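Budgeting for a small bin-picking cell

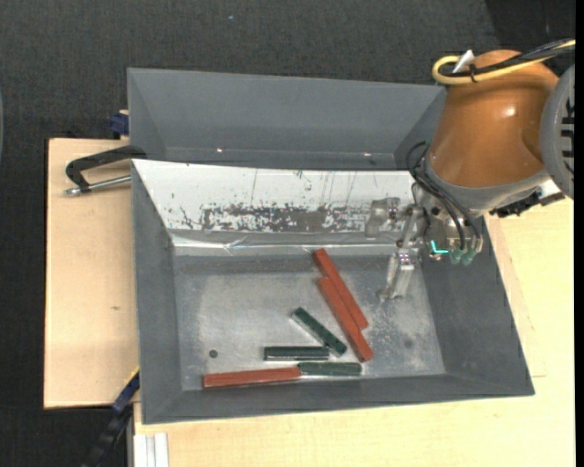 What should be priced first, the arm or the gripper? Price the gripper first. The part decides the gripper, the gripper and part together decide the payload, and the payload decides which arms belong on the quote request.

Step 1. Write down the parts. List length, weight and surface finish for each one. If two lengths share a bin, as with red and green bars, size the finger stroke for both and plan for bars lying side by side. Fingers need clearance to get between them.

Step 2. Total the end-of-arm items. Our August sheet, in dollars:

Finger set, Bivside: 443
Cable and hose dressing kit, Skimton: 39
Spare fingers and linkage screws, Bivside: 498

Hoses and cables are often left off the first draft. Leave slack at the wrist and tie the runs together above the collar.

Step 3. Price the bins and the mounting. Sloping walls give the gripper more room at the sides than straight ones. Clamps and a wood top are adequate for a trial. For production, we budgeted 1,117 for a bolted Astitz base plate with locating pins.

Step 4. Add a wear line. Bin floors scuff and wall coverings chip and peel. Loose material and shiny strips can both upset a vision system, so order replacement liners with the bins – Bakos sells them in pairs.

Step 5. Request arm quotes. Send the Step 1 list with the gripper weight added. Ask for reach measured to the far corner of the bin floor with the gripper fitted, and have cable lengths quoted separately.

Keep the trial clamps after the base plate arrives. They will be needed for the next part number.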